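Student Robotics Program › Guides › Block Sorting Task
Setting Up the Block Sorting Task

This guide is for teams preparing for the Saritz block sorting round. Station bookings close on Fri 12 August. Questions about the procedure should be directed to Morena Cattaneo.

Step 1. Power on the arm and wait for the ready message. One team member must remain at the stop button at all times.

Step 2. Run the homing routine. Do not reach over the board while the arm is moving.

Step 3. Load the team's program and set the travel speed. Speeds of up to 800 are permitted in practice; the unit is shown in the controller menu.

Step 4. Place the colored blocks on the wooden board. Blocks may touch one another, and teams should practice with both grouped and single blocks. 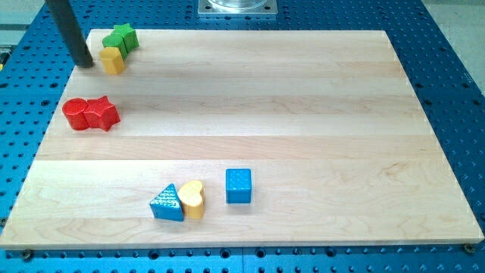
Step 5. Start the program and let it run to the end without touching the blocks. If the arm presses against the board, use the stop button and repeat Step 2.

Step 6. Save the log under the team name and enter the result on the station sheet. Sheets are signed by Ada Martinelli before the next team begins.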